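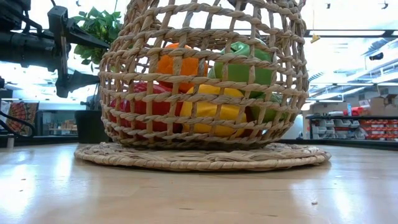 Folie 1: Paprika im Korb. Titel steht drunter, nicht vorlesen

Begrüßung kurz. Name, Küche Hodmont, seit drei Jahren Einkauf. Dank an Muammer Oral für die Einladung (steht er links? sonst suchen). Handy aus, meins auch.

Gleich rein: Wer von Ihnen weiß, was die eigene Küche letzten Monat weggeworfen hat? In Kilo. Warten. Wirklich warten, nicht selber reinreden. Meistens gehen zwei Hände hoch.

Unsere Zahl: 3811 Kilo im ersten Halbjahr. Eine Betriebsküche, Mittagstisch plus Frühstückstheke. Kurz stehen lassen. Dann: das war NACH der ersten Runde Sparen, davor haben wir gar nicht gewogen.

Folie 2, Woher kommt das
Drei Töpfe: Lager, Vorbereitung, Ausgabe. Alle denken Ausgabe, also Tellerreste. Bei uns Lager und Vorbereitung zusammen 59 Prozent. Der Rest Ausgabe und Teller.
Falls jemand nach Schälresten fragt: ja, sind drin. Kann man anders rechnen, haben wir am Anfang auch. Dann stimmte nix mehr mit der Tonne überein.

Folie 3, Wiegen
Waage neben die Tonne, auf Bauchhöhe. Erste Waage stand am Boden, hat keiner benutzt. Zettel mit Strichliste, kein Tablet. Tablet kam später (Vikano, Programm von der IT), Zettel hängt trotzdem noch.
Eintragen: Gewicht, was, warum. Beim Warum nur fünf Gründe zur Auswahl, vorher Freitext, da stand überall "alt".
Anekdote mit der Suppe nur wenn Zeit.

Folie 4, Bestellen
Größter Hebel. Wir hatten feste Mengen pro Wochentag, irgendwann mal von Hand festgelegt, von wem weiß man nicht mehr. Ferien nicht drin, Brückentage nicht drin, Homeoffice sowieso nicht.
Jetzt: Anmeldezahlen vom Empfang bis 9 Uhr 30, Frischware danach. Lieferant Ozoliņš fährt zweimal die Woche mehr, dafür kleinere Kisten. Kostet Anfahrt, ja. Zahl auf der Folie zeigen, nicht diskutieren, Diskussion hinten.
WICHTIG sagen: September war schlecht. Umstellung zu schnell, drei Tage hintereinander kein Salat ab halb eins. Gab Ärger, zu recht.

Folie 5, Lager
Kühlhaus war ein einziges Durcheinander. Tomaten bei den Gurken, Kräuter ganz hinten am Gebläse, erfroren. Jetzt Plan an der Tür.
- Tomaten raus aus der Kälte
- Kräuter in Kästen mit feuchtem Tuch
- Kartoffeln dunkel und weg von den Zwiebeln
- neue Ware nach hinten, immer, auch wenns eilt
Datum mit dickem Stift auf jede Kiste, und zwar vorne. Klingt banal. Hat ewig gedauert bis es sitzt. Nicht lachen an der Stelle, das kam letztes Mal arrogant rüber.
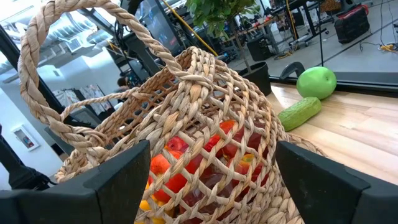

Folie 6: Korb mit hohem Henkel, offenes Geflecht

Hier Überleitung zur Theke. Frage ans Publikum: was räumt ihr abends von der Theke ab, und wohin damit?

Frühstückstheke bei uns: Obst und Brot wurden voll gehalten bis Schluss. Sieht schön aus, landet in der Tonne. Jetzt ab 10 Uhr kleineres Gefäß, wird nachgelegt. Gäste haben sich in der ersten Woche beschwert ("sparen die jetzt?"), danach kaum noch was gehört.
Brot vom Vortag als Croûtons, Auflauf, Knödel. Knödel laufen am besten, fragt mich nicht.

Folie 7, Team
Ohne die Spülküche geht gar nichts. Die sehen die Teller. Einmal die Woche zehn Minuten im Stehen, wer was gesehen hat. Ergebnis davon: kleinere Kelle für die Beilagen, Nachschlag gratis. Kam von der Spüle, nicht von mir. Bitte so sagen!!

Folie 8, Vergleich Grarkurstead
Schwesterküche, fast gleiche Größe, andere Gäste (Schichtbetrieb). Dort haben sie nur gewogen und sonst erstmal nichts geändert. Rund 46 Kilo weniger im Monat. Vorsichtig formulieren, ein Standort, kurzer Zeitraum, kann auch am Speiseplan gelegen haben. Nachfragen dazu an die Kollegen dort, Kontakt liegt im Handout.

Folie 9, Was nicht geklappt hat
- Tauschregal fürs Personal: Hygiene hat nein gesagt, erstmal
- Einkochen: zu wenig Hände, zu viele Gläser
- Poster im Speisesaal mit erhobenem Zeigefinger, wieder abgehängt
Hier ruhig Zeit lassen, das wollen die Leute hören.

Wenn noch 5 Minuten: Suppenanekdote. Wenn nicht, direkt Fragen.

Mögliche Fragen: Kosten Waage (einfache reicht, Rechnung hab ich nicht dabei). Personalaufwand (am Anfang spürbar, jetzt läuft es nebenher mit). Weitergabe an die Tafel, da muss ich passen, macht bei uns die Verwaltung.

Handouts liegen hinten am Ausgang. Adapter wieder einpaken!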